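Two-handed cloth demos: where to grip first?

mutua_o
Folding set, hand-held grippers, 36 demos so far. Left jaw takes a corner of the teal cloth over the bed, right fingers come in from the near side. 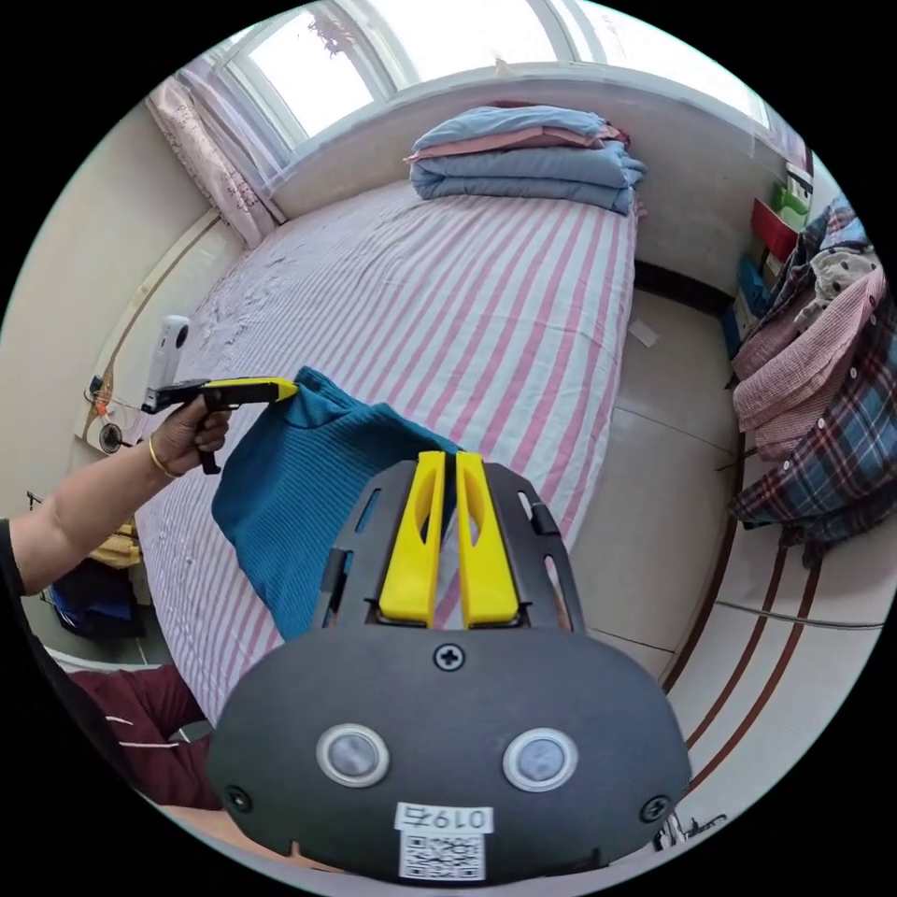 Re: Two-handed cloth demos: where to grip first?

barisd
I'd drop the corner grip. Our policy trained on corner starts missed whenever the corner was tucked under. Start mid-edge and slide.

lkan
Disagree. Sliding on ribbed fabric snags. We threw out 13 of 104 demos for that. Keep corners, vary the starting drape.

barisd
What finger pads? Ours are smooth.

lkan
Rubber. Could be the difference.

mutua_o
Does the striped sheet matter? I can swap it for a plain one.

lkan
Leave it for half the set. Plain only and it fails on the first patterned bed.

mutua_o
OK. Corners, mixed drape, two sheets. Next batch Sunday.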